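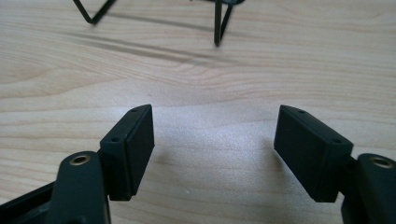

The table, a progress report

Readers of the last newsletter will remember that the big table in the back room had reached the stage where you could write your name on it with a fingernail. Several people had. I am pleased to say it has now been sanded and oiled, and that it has been given back to us on condition that we behave.

The work was done by Sandamali Sarkar, who spent 13 evenings on it and ate most of the biscuits. Under the old varnish, which was the colour of strong tea, the wood is pale, somewhere between beige and cream, with wavy lines of grain and one swirl that everybody now wants to sit next to. I had sat at that table for years and would have told you it was brown.

She used an oil called Nedetti, after the Drondetti wax went on like lard and had to be scraped off again. Two coats, with a night between them, and then a third because she didn't like the look of the second. It has come up with a bit of a shine in places. When the light falls across it you get a soft bright patch on the wood, and at least one member has tried to wipe this up.

The house rules, such as they are. Mugs go on mats. There are mats, in the drawer under the kettle, and they have been there all along. Hot pans do not go on the table at all, mat or no mat, and the soup lunch people know why I mention it. If you spill something, wipe it with the grain, using a damp cloth and none of the green scourers. Glue, paint and anything sold as a marker pen should stay on the old trestle, which is past caring.

We had a quote from Ledesma for a new table of the same size. It came to 2,000 pounds before delivery, so the oil, at 4 tins, looks like good value — though Sandamali would like it known that her elbow was not included in the price.

It will want another coat in April. She has kindly offered to show someone else how to do it, and has left the sandpaper on my chair.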